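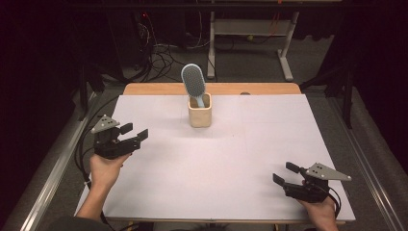 Budget is due Monday and I have been putting this post off so here goes, quick version. We get one round of equipment money for the rest of the year and I need to decide where it goes. Most of the recording right now is hand-held grippers, one in each hand, both on cables, at the white board table. Hairbrush in a beige cup this week. Simple stuff, but you learn fast what is worth paying for and what isn't.

## Already decided

Spare grippers – yes. A second pair, plus extra fingers with the flat pads. I had 3000 down for the pair and the quote from Nellar came in under that, shipping not included (of course). Matúš Krajčí wants to hold out for the newer version in October. I don't. If one unit goes down we lose days, and days cost more than whatever the new one does better.

Cables. Put down 200 and then doubled it in my head on the way home. Longer ones, softer jacket, proper strain relief at the plug. Last year I bought cheap and bought again in the spring, so I paid twice for teh same thing. Not doing that.

Objects – tiny line, always forgotten. Cups, brushes, lids, sponges, whatever. Goes on petty cash and then someone asks me for receipts I don't have. Giving it its own line this time.

## Still going back and forth

Lighting. Kovasano has a panel kit for over 500 which is fine, but then you need stands, and then you need somewhere to put the stands. Might wait.

A second table. This is the real one. Same size, same board on top, same rails down the sides. Enriquez will cut the rails for us but wants the whole order up front, no splitting. With 2 tables we could set up on one while recording on the other, and I think that pays back quicker then anything else on the list. Big number though. Haven't had the nerve to type it into the sheet yet.

Software seats – Skillow renews on its own, need to check how many of us even log in. My guess is not many.

## To do before the weekend

- get the Nellar quote with shipping in it
- ask Enriquez about lead time on rails
- count Skillow logins
- measure the doorway, second table has to fit through it

If you have bought gripper cables you liked, leave me a comment. Brand and length please. Off to find that tape measure.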